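Features > Automation > Planning and Purchasing

7 min read

Counting the whole cost of a first robot arm

When the board of Birulon approved the purchase of a robot arm for its packing and returns department in December, the sum set aside covered the arm, the gripper and delivery. By the time the equipment was in regular use, the company had learned that these three items made up a little more than half of what it would spend.

Birulon supplies lidded containers for dry goods to shops and catering firms from a site at Skiddale. Containers come back from customers in mixed condition, and each must be opened, inspected, closed and sent on to washing or to scrap. The work is light but constant, and the company had found it hard to keep people in the post for more than a season. Rhonda Lemieux, the operations manager, was asked to prepare a case for automating the opening stage alone.

Her first paper to the board followed the usual pattern. It set the price of the equipment against the wages of the shift it would relieve and arrived at a payback period of two years. Glenys Gosling, the finance director, sent it back with a list of questions. Who would write the programs, and who would change them when a new container was introduced? What would the table cost, and the guarding, and the electrical work? Where would the operators stand? How much production would be lost during installation?

"The paper was correct in everything it included," Ms Gosling says. "My concern was with the lines that were missing. A quotation tells you what the supplier intends to sell you, and the rest of the budget has to come from your own people."

The second version took three months to prepare and was a different kind of document. Ms Lemieux divided the spending under separate headings for equipment, site preparation, integration, training and upkeep, and gave each heading its own contingency. The largest single change came under integration, where the allowance rose from a nominal figure to one close to the price of the arm itself.

Part of that increase reflected advice from Kiprono Kinyua, an independent engineer engaged to review the tenders. Mr Kinyua asked that no order be placed until each bidder had worked with Birulon's own containers. Two suppliers, Entwistle and Podanel, agreed to do so. Birulon paid for the time of both, a cost that had not appeared in any earlier draft and which Ms Gosling now describes as the best value in the project.

Each firm received a crate of 300 used containers, drawn from the returns cage without sorting. Mr Kinyua had insisted on this point. New samples, he argued, have clean rims and true lids, and a gripper that manages them well may do poorly with stock that has been through a commercial kitchen.

The trials altered the specification in several ways. The wider fingers first proposed were replaced by a slimmer set. A plain, pale work surface was chosen in place of the patterned steel in the original drawing, as the vision software gave steadier results against it. Provision was also made for the routing of cables at the wrist, a small matter on paper but a frequent cause of stoppages in the experience of both bidders.
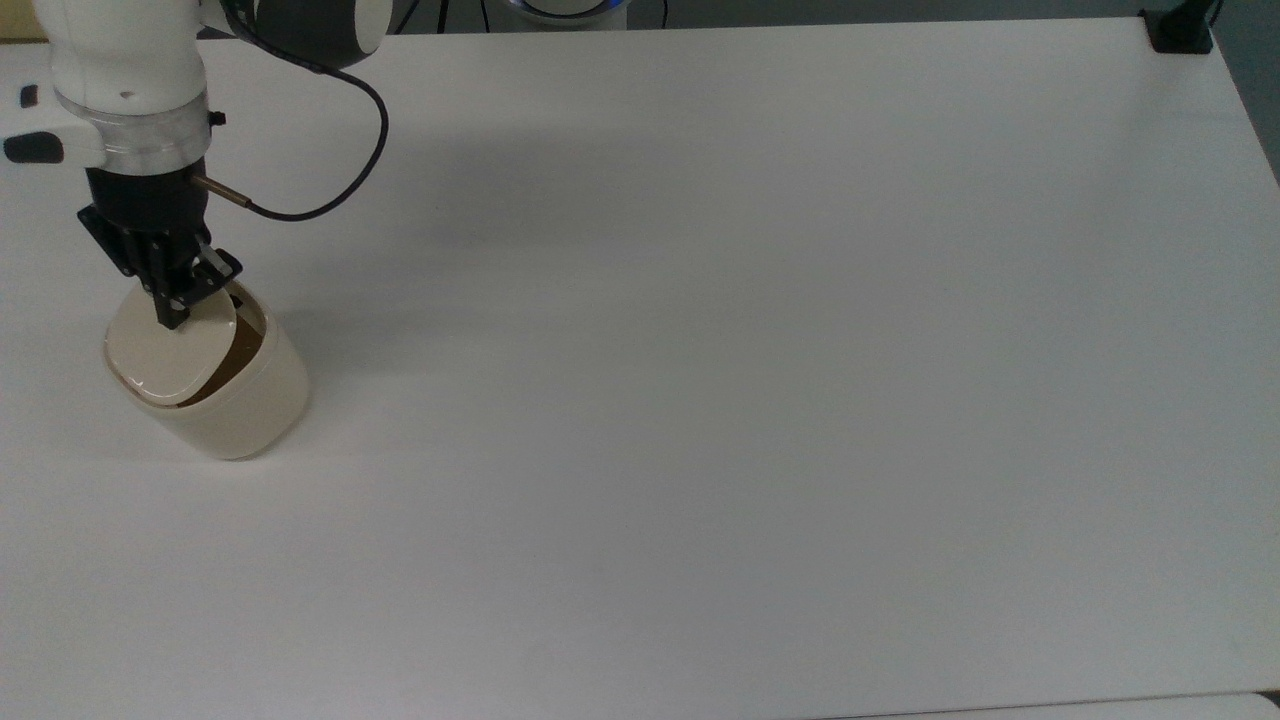 Work on a lidded container, with the gripper fingers at the opening and the lid tilted.

The contract went to Entwistle, whose bid was the higher of the two. The difference lay chiefly in support. Podanel had offered telephone assistance in office hours, whereas Entwistle undertook to train members of Birulon's own staff to adjust grip settings and teach new positions. For a company that adds to its range every spring, the board judged that this was worth paying for at the outset.

Sheila Kershaw, who supervises the returns department, was one of those trained. She had been doubtful about the purchase and remains cautious about some of the claims made for it. "It suits the standard sizes," she says. "The very old stock we still do by hand, and I would rather that was written into the plan from the start than found out afterwards." Her request was met: the final budget keeps one manual bench in use and does not count its hours as a saving.

Training itself was under-budgeted even in the second version. The paper had allowed for course fees but not for cover while staff were away from their normal duties. Jade Mellor, who maintains the department's rota, estimates that the cost of cover exceeded the fees. She has since drawn up a standard form on which any manager proposing new equipment must state the hours of absence expected, by post and by week.

Spare parts were treated with similar care. Finger pads, a replacement cable and a spare gripper were bought with the arm and entered as part of the capital cost — a decision that raised the initial figure but spared the department a series of small requests later.

The payback period now shown in Birulon's accounts is longer than the one in Ms Lemieux's first paper, and the board has accepted it. A proposal for a second arm, to close and stack the inspected containers, is expected to go before the directors once a full year of running costs is available. Ms Lemieux has already asked Mr Kinyua to draft the trial conditions, and a fresh crate of unsorted returns has been put aside for the bidders.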